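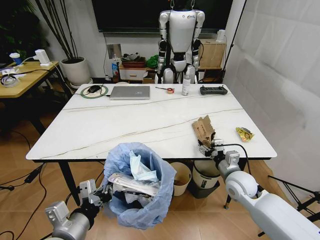 Cardboard, marble-patterned table, blue bag. The left arm over the bin.

05/01/2022

Spent the day on the rule about trash. I would like it noted somewhere, even if only here, that I studied for years and now have opinions about where a snack wrapper should be before an arm is allowed to reach for it.

The rule, as Pondar wrote it: "Waste items shall be cleared from the work surface into the designated receptacle." Fine. Stand at our table and tell me which receptacle is designated. There's the bin with the blue bag, there's the beige one, there's the white one with the gray stripe, and the handbook loves them all equally. So I've put in a line saying the target bin gets named at the start of the session, out loud and in the log, and that it has a bag in it. Prammont will object that this is obvious. Prammont also had 706 runs marked "bin: yes."

Second fight was over what counts as waste. The yellow and green wrapper, nobody argues. The torn cardboard, no argument either, except it has printing on it, and Bollcombe's draft says anything with printing must be kept until checked. I asked if that covered the wrapper too. Long silence on the call. We are now going to say "printed documents," and I expect to be asked what a document is by Friday.

Then the face mask. It's lying near the top of the bag, and the hygiene section has nothing on masks at all, which for a text last revised in August of a year like that takes some doing. I wrote: used masks go straight in the bag and never back on the table for a second try. If the gripper drops one on the floor, a person with gloves picks it up and the run is closed. I'm rather proud of that one. It has a verb in it.

Still open:

Do the mouse and laptop stay at the back edge during clearing? The Holanda people say yes, it's realistic. I say yes, until someone has to replace a laptop.

Cables on the floor by the bin. Section 3 says walkways must be free of cables. It doesn't say what a walkway is. I walked on it, so I vote walkway.

Whether both arms may be moving when one is over the bag. I want one still. Got told this would slow things down. Yes.

The handbook is now 2,892 words long and has two pages on garbage. Dinner was crackers. The wrapper went in the kitchen bin, undesignated.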